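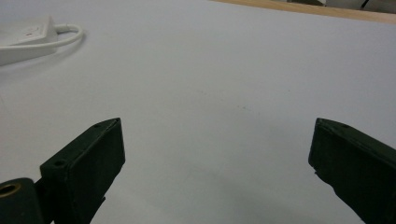
Search this site Search

A fingertip inspection rule should state a number. Most of the ones I review do not. They say "replace when worn," which leaves the decision to whoever is on shift, and two people will read the same edge two ways.

Handheld grippers make this worse. A tool bolted to an arm gets a maintenance log by default. A tool carried by hand is treated like a screwdriver and goes back on the shelf. Yet the fingers define the contact geometry in every demonstration recorded with it, and a set that drifts over a month puts that drift into the data.

The draft we use at Flutthorpe asks for inspection every 100 demonstrations and replacement at 500, whatever the condition. Dilani Sultana objects to the second figure. Her position is that a sound finger should stay in service, and that a new pair resets the calibration for no benefit. I accept the cost. I would still keep the limit — a fixed limit can be audited and an opinion cannot.

Éabha Corrigan wants an open-and-close check against a bare surface before each session, 3 cycles, with the result written down. This should be mandatory. It takes less time than labeling the file.

The Hetetti procedure has neither requirement. It does specify the font for the inspection tag. I would trade that clause for one line on tip alignment, with a tolerance and the name of the person who measured it.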